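Open Day at the Grostent Workshop
Project report, Unit 2: Machines That Handle Things
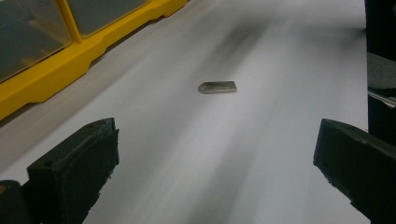
Our group picked the Grostent open day in November for our visit because two of us want to study automation next year, and the third came along for the ride (and ended up asking the most questions!). The workshop sorts small parts for other firms, and for the day they had opened up three stations to visitors. We spent nearly all our time at the second one, called Higuchi, where people teach the sorting system how to pick things up.

Digby Rakena runs that station and he was great to talk to. He told us that small metal pieces are harder than big ones – they shine, they lie flat, and there is very little to get hold of. His crew had collected 154 picks of small parts that month, and he goes through every one of them himself before it counts. I had pictured someone typing code all day, so that surprised me.

We got to try it ourselves. My first go was too fast and I came in much too high. Digby said to slow down before closing the fingers and keep both sides even, and after that I got the feel of it. Astrid was better at it than me, which she has mentioned more than once since.

For the second half of our project we want to build a simple two-finger gripper in the school shop and test different pads on it. Digby suggested starting with plain rubber. We have also written to Gretomska to ask about spare motors and are waiting to hear back.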